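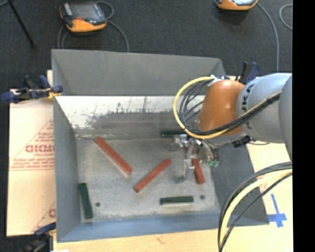 Gray metal bin on the tabletop, robot arm reaching in from the right.

Talpur Bonsai Records

A table of care records for older container-grown trees in the Talpur collection. It covers 76 trees and 300 repotting entries. Tiina Kuusisto typed up the paper cards; Junaid Kakakhel checked the species names and wrote the import script.

Files

trees.csv has one row per tree.
repotting.csv has one row per repotting, linked by tree_id.
species.csv maps the names on the cards to the names we use now.

Fields in trees.csv

tree_id: number from the tag on the pot
species: current accepted name
age_est: estimated age in years, blank if the card gives none
style: as written on the card (formal upright, cascade, and so on)
origin: nursery, collected, gift, or unknown

Fields in repotting.csv

tree_id, year, month, soil_mix, root_prune (yes, no, unknown), notes

Known problems

Ages are estimates from former owners and were never checked by ring count. Do not use them to work out growth rates.

For 11 trees the tag was replaced at some point and the old number was not kept. Their early entries are filed under the new number.

13 repotting entries have no month. Most of the others fall between March and May, so please don't fill the gaps with an average.

The soil_mix field is free text. "Mix 2" on the older cards is a house recipe with pumice and pine bark, but the proportions changed over the years.

Junipers tagged Skikance came in as one group and share the same origin note.

Use

Load trees.csv first, then join on tree_id. All files are UTF-8 with commas. Blank means not recorded.

Corrections are welcome. Send the tree_id and the field, and say where the right value comes from. Tiina handles card readings, Junaid handles species names.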